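Fenov conclui a revisão das normas de acondicionamento para a rede de armazéns Loleo

Novas especificações entram em vigor em junho e abrangem caixas reutilizáveis, etiquetagem e devolução de vasilhame

A Fenov, empresa de serviços de logística e acondicionamento, anuncia a conclusão da revisão técnica das normas aplicáveis às caixas reutilizáveis em circulação na rede Loleo. O documento substitui a edição anterior na íntegra e passa a ser a única referência para fornecedores, transportadores e operadores de armazém.

A revisão reduz de 64 para 32 o número de formatos admitidos. Os formatos eliminados correspondem, na maioria, a variantes de altura com a mesma base, cuja coexistência obrigava a paletes mistas e a alturas de empilhamento irregulares. Os formatos mantidos partilham um encaixe inferior comum e podem ser empilhados entre si sem separador.

O inventário preparatório identificou 1342 referências de artigo associadas a formatos agora descontinuados. Cada referência foi reatribuída a um formato vigente, com indicação do volume útil, do peso bruto máximo e da orientação de carga. A tabela de correspondência está disponível na área reservada a fornecedores e pode ser descarregada por família de artigo.

Principais alterações

Carga por caixa: o limite de peso bruto passa a ser definido por formato e deixa de depender da família do artigo. O valor deve constar da etiqueta lateral.

Etiquetagem: cada caixa leva duas etiquetas, em faces opostas, colocadas abaixo do rebordo. As etiquetas sobrepostas deixam de ser aceites na receção. A remoção da etiqueta antiga compete a quem procede ao novo enchimento.

Artigos soltos: os artigos de pequena dimensão podem seguir sem embalagem individual, desde que o nível de enchimento fique abaixo do rebordo. Mantém-se a exigência de embalagem primária para vidro, líquidos e artigos com arestas cortantes.

Limpeza: as caixas são lavadas a cada 300 ciclos de utilização ou sempre que a inspeção visual detete resíduos – o que ocorrer primeiro. O registo de ciclos é feito na saída do armazém.

Devolução de vasilhame: as caixas vazias são devolvidas empilhadas, sem tampas colocadas. As tampas seguem em palete própria, identificada com o código de origem. 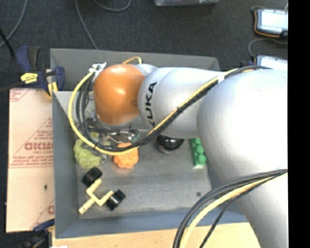

Caixa cinzenta aberta com artigos diversos e braço robótico KUKA.

Calendário de transição

A partir de junho, as novas encomendas de vasilhame serão satisfeitas exclusivamente com formatos vigentes. As caixas descontinuadas que se encontrem em circulação continuam a ser recebidas até ao esgotamento das existências, mas não voltam a ser expedidas. O armazém de Ledesma centraliza a sua recolha e triagem; as unidades em bom estado são encaminhadas para armazenagem interna e as restantes para reciclagem.

A gestão de saldos de vasilhame transita para o sistema Wamness, no qual cada fornecedor pode consultar entradas, saídas e diferenças por formato. As reclamações relativas a saldos anteriores à transição devem ser apresentadas pelo canal atual.

«A redução de formatos permite calcular a ocupação da palete antes da expedição e com menos exceções. A maior parte do trabalho esteve na reatribuição das referências – artigo a artigo», afirma Kittipong Srisuk, responsável técnico pela revisão na Fenov.

As sessões de esclarecimento para fornecedores decorrem à segunda-feira, às 10h00, por videoconferência, mediante inscrição prévia na área reservada. As perguntas sobre formatos específicos devem ser enviadas com a referência do artigo e o código da caixa em uso.

Sobre a Fenov

A Fenov presta serviços de acondicionamento, gestão de vasilhame e normalização de embalagem de transporte a redes de armazenagem e distribuição.

Contacto para a imprensa: Gabinete de Comunicação da Fenov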